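Wara College – Surface Finishes and Materials
Handout 3: Marbled and streaked surfaces
Revised January 26, 2025

In the last class we spoke about plain colours. Today we look at surfaces with a pattern, and how the eye follows it. A pattern with streaks has a direction. If the streaks run from back to front, a table can seem deeper than it is. If they run from side to side, it can seem wider.

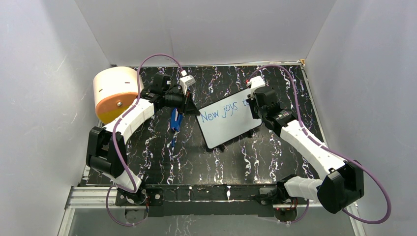 Photo: Tadside Workshop

Dark grounds need more care than light ones. Dust and fingerprints show quickly, and a strong lamp makes a grey spot in the middle. Please look at your sample under two kinds of light before you write the colour name in your notebook.

Terms to learn: ground, vein, band, drift. A vein is thin and has a clear edge. A band is wider – its edge may be soft. Drift is the small change of direction along one vein.

Exercise for the Koller sheets
Take one sheet, 183 by 175 mm. Draw the direction line first, in pencil. Then mark the veins with a marker, and close the cap after each line.

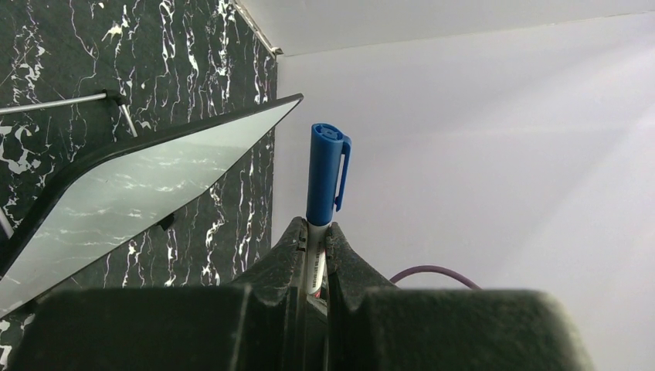 Leave about 6 mm free at every side, so the sheet can be trimmed later. Write your group letter on the back. Sheets from the Grastoria set are thicker and must be cut with the large knife, only when the teacher is in the room.

Reading for next time: the chapter on joints and edges.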